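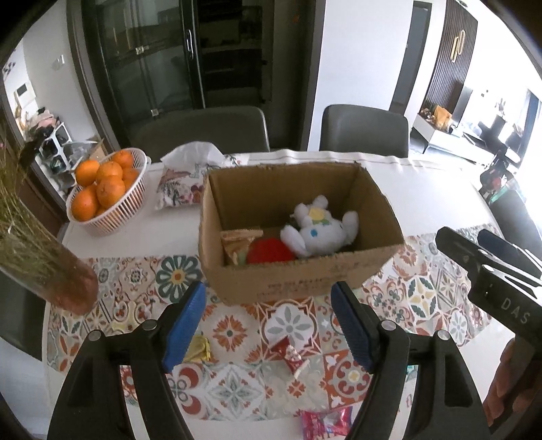 1/ Filter press notes, as promised to the three of you who asked. Riltbridge site, second week of commissioning

2/ Background for anyone new. Quarry wash plant, silty water off the sand screens. Used to go to lagoons. Lagoons are full and the permit for a new one was never going to happen. So: thickener, then a press, cake out the end, water back round to the screens

3/ Press is a Nyitrai, 80 plates, side bar, overhead membrane squeeze. Second hand, came from a clay works. Frame is lovely. Hydraulics fine. Cloths were shot, we knew that when we bought it

4/ New cloths from Clendgate. First set arrived with the feed eye stitched for the wrong plate. All of them. Good cloth, wrong hole. Nine days for replacements, fair play to them, no arguing on the phone

5/ If you are ordering cloths for an old press: measure the plate yourself. Don't trust the drawing. Our drawing was for the plates it had two owners ago

6/ First proper fill was June 29, 2023. Fed it at six bar, got there quick, too quick. Opened up and the middle third was soup. Outside chambers were fine, firm cake, dropped clean

7/ Everyone's first guess was the cloths. Mine too. Wrong

8/ Was the flocculant. Dosing for the thickener and then hammering it through a centrifugal feed pump, so the flocs were getting smashed to bits before they ever saw a cloth. Fines everywhere, blinded the middle

9/ Hạnh Đinh spotted it. Took a jar off the thickener underflow and a jar off the press feed and stood them side by side on the control room window sill. One settled in a minute. Other one was still tea when we went for lunch

10/ So now the pump ramps. Slow fill, low speed until the chambers are full, then build pressure in steps. Lost four minutes on the fill, gained far more on the squeeze

11/ Cycle is 22 minutes door to door at the moment. Want it under twenty. Think the core blow is too long, somone set it generous and left it

12/ Somebody asked about the control side. Old panel was relays and hope. We've put a Dokik controller on it, logs pressure, filtrate flow and plate shift time every cycle. Screen's a bit small for gloves but it does the job

13/ Plate shift time is the one I'd tell you to watch. When it creeps up it's nearly always cake stuck on the bottom of a plate, and that's your warning before a plate closes on a lump and cracks

14/ We cracked one. Obviously. Plate 31, bottom corner. Spare was on site so not a disaster but it's a heavy thing to swing at ten at night

15/ Cloth washing. Manual says every 200 cycles. With our silt I'd say sooner, flow was already dropping off well before that. High pressure wash, top down, and don't linger on the stitching or you'll be buying cloths again

16/ Q in replies re drip trays: yes, fit them. Bomb bay doors under ours. Without them the wash water lands on your dry cake and the loading shovel driver stops speaking to you

17/ Re noise: core blow is the loud bit. Silencer on the vent line, cheap one, big difference. Neighbours are a fair way off but sound goes up that valley like a pipe

18/ Re "why not a belt press". Looked at one. Cheaper to buy, wetter cake. We've got to lorry this stuff across a public road so wet cake is no good to us, ends up all down the hill

19/ Part number for the membrane air fitting, as three people have asked: 2216 on the Clendgate list. Check the thread first, mine was metric, older ones are not

20/ Things I'd do different. Bigger walkway on the far side. Isolation valve BEFORE the feed pressure gauge so you can change the gauge with out draining the line. A tap for samples that isn't at ankle height

21/ Also label the hoses before you take them off. I had photos. Photos were of the other side

22/ Water coming back is clear enough to read a tape measure through the bucket. Screens are happier, spray bars haven't blocked since the slow fill went in

23/ Still to do: light curtain needs moving, trips when the sun gets low. Cake bay wall wants another course of blocks. Training for the night lads

24/ Will post proper cycle graphs in September once there's a decent run of data. Off to look at a weeping gland on the feed pump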